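Condensation between the panes of a sealed unit, replace the glass or the whole window?

Posted in Windows, Doors and Glazing
Asked by hatchend_dry, January
1,618 views

I have a two-storey end terrace with timber casements fitted by the previous owner. The invoice in the house file gives the supplier as Rostinis and the units as 4-20-4, so two panes of 4 mm glass with a 20 mm cavity. No mention of gas fill or of the type of spacer bar.

Three of the units on the north side now mist up between the panes. It is worst at 7 in the morning and has usually gone by midday. Wiping either face makes no difference, so the moisture is inside the cavity. One of the three has started to leave a white bloom on the inner surface that does not clear at all, even on a dry afternoon.
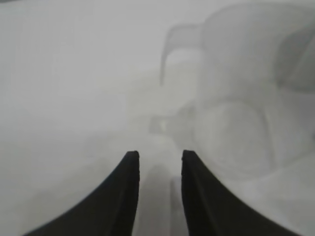
The timber is sound. I have pushed a bradawl into the bottom rails and the cill ends and found nothing soft. The beads are external, pinned, and bedded on something that has gone hard and cracked along the bottom edge. There are no drainage holes that I can find.

A local firm has quoted 705 pounds for new sealed units in all three, fitted. A second firm will not quote for glass only and wants to replace the casements. A third offers to drill the outer pane, dry the cavity and fit small vents for 170 pounds for the lot.

Is the drilling method any good? And if I go for new units, what should I ask for so that they do not fail in the same way? The opening lights are side hung, if that affects anything.

sashcord_and_putty
Accepted reply, 41 posts

Replace the units and keep the casements. If the timber is sound there is no technical reason to scrap it.

A sealed unit relies on two seals at the edge. The inner one is normally butyl and keeps vapour out. The outer one holds the panes together. The spacer bar contains desiccant, which takes up the small amount of moisture that gets past. Once the desiccant is saturated the unit mists whenever the glass falls below the dew point of the air in the cavity. Your north side units are colder for longer, so they show it first. Expect the others to follow if they are the same age and were bedded in the same way.

The cause in your case is almost certainly the bottom edge. If there is no drainage and the bedding has cracked, water runs down the glass, gets behind the bead and sits against the edge seal. Very few edge seals will put up with standing water for long.

When you take the beads off, look at the following.

Rebate depth. You need enough to cover the spacer bar and leave a gap below the unit. 5 mm at the bottom is a sensible minimum for a drained system.

Setting blocks. The unit should stand on two blocks placed near the quarter points. On a side hung opening light the blocks also have to carry the weight diagonally, with the lower one towards the hinge side, otherwise the casement drops at the handle end.

Sealant. Check that it is compatible with the edge seal. Ordinary linseed putty is not, and neither are some acetic cure silicones (the ones that smell of vinegar).

Paint. Prime the rebate before glazing, including the end grain of the beads.

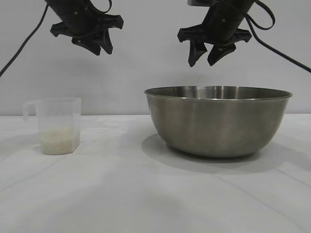
For the new units ask for a warm edge spacer, soft coat low emissivity glass on the inner pane, and argon. Ask the supplier to confirm the overall thickness in writing. Yours is 28 mm, and if they send 24 mm the beads will not sit properly. I have used Brollura glazing tape on both faces with a cap of neutral cure silicone, sloped to shed water. It is slower than gunning everything in, but it comes apart cleanly if a pane is ever broken.

Also ask whether the quote covers drained and vented beads. If the fitter proposes to bed the new units solid in the old rebates, you will be asking this again.

Stustholm_glazing_retired
12 posts

Agree with most of the above. On the drilling, it will clear loose moisture in some cases but it does not restore the unit. Any gas has gone and would not be put back, and the vents leave the cavity open to outside air. The white bloom is generally alkali leaching out of the glass or deposits from repeated wetting. It is on the inner surfaces and drying does not shift it. So for that window the money would be wasted, and for the other two you would be paying to put the job off.

Check whether any of the three is within 800 mm of the floor, or is in a door or beside one. Those need safety glass in replacement work as well. Toughened units are made to size and cannot be trimmed, so measure the rebate in three places each way and work from the smallest.

gerbil77
2 posts

had mine drilled, looked all right for one winter then it came back. Went to Amissah for new units in the end and they were ready in two weeks. Didn't change the frames.

hatchend_dry
Original poster

Thanks. I took one bottom bead off this afternoon. The unit is sitting directly on the timber with no blocks, and the edge seal is black and sticky along most of the width. The rebate is 18 mm high, which I think leaves room for a 5 mm gap. I will go back to the first firm and ask about drained beads and the spacer before I accept.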